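Search this site Enter keywords Go

PRESS RELEASE
For release: October

Drurance robots complete 1651 lessons in the fine art of picking things up

Prulline has finished the first round of teaching for Drurance, its project to show robots how to cope with rooms that were never tidied for their benefit.

The round produced 1651 examples, each one a short recording of a person guiding a gripper through a simple job: reach, close, lift, put down, try not to sulk. Of these, 606 were made by operators who had never handled the equipment before. Their efforts are slower and wobblier than those of the regular team, and the learning system is said to find them very useful. The regular team is taking this well.

Each recording pairs the movements of the gripper with the view from a small camera mounted close to it. The system, called Plasidon, studies the two together and works out what a sensible next move might be. It has no opinion on the furniture.

Most laboratories clear a space before they start. Prulline asked its operators to leave things where they were, on the grounds that customers will do the same. Cables, chairs, crates and boxes have therefore all found their way into the recordings, and Plasidon is expected to learn which of them matter. 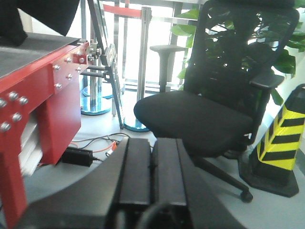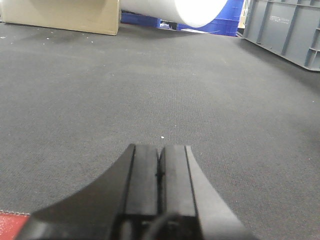 The black gripper as its own camera sees it, with two kinds of floor.

What happens to the failures

They are kept. A total of 135 recordings ended with something dropped, missed or nudged out of reach, and these have been labelled and filed with the rest. Prulline's view is that a machine shown only success will be badly surprised by its first week at work, much like anyone else.

Checking is handled by Ouali, which supplies the labelling software. Every example is watched by 2 people, who must agree on where each movement starts and stops. Disagreements go back into the queue, and the queue has been known to grow after lunch.

Next steps

A second round will add softer and more awkward objects, including bags, gloves and anything with a handle that flops. Organisations with a suitably untidy room to offer are invited to contact the Drurance project desk at Prulline. Please do not clean it first.

ENDS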